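Monday, late

Spent the morning on the Meltside checklist, revision 4, in which we are now required to write down the state of the table before every run. Every object, every time, even if nothing has moved since the last time. I wrote "rack, empty" so often my hand started doing it without me.

The Dirow people want 200 logged runs before they'll sign off on the arm. We have 182. We had more, but somebody at Toston read the rule about hands staying outside the line until the arm is parked, and then read my notes, where I had cheerfully recorded reaching in for a cube. So that batch is gone. My own handwriting did me in. 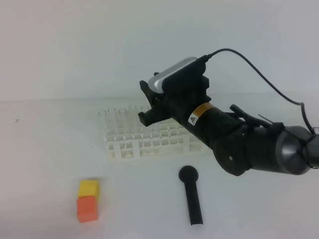 Proposed a new rule after lunch: whoever writes a rule has to follow it for one full day first. It was received politely and did not make the minutes.

I do like the one about checking the cable slack before power-up. Ten seconds, and it's the only line on the sheet I'd keep if Pinto let me cut the rest. Pinto will not let me cut the rest. Pinto has asked for a column for initials.

Need new pens. Eighteen runs to go, starting at 8.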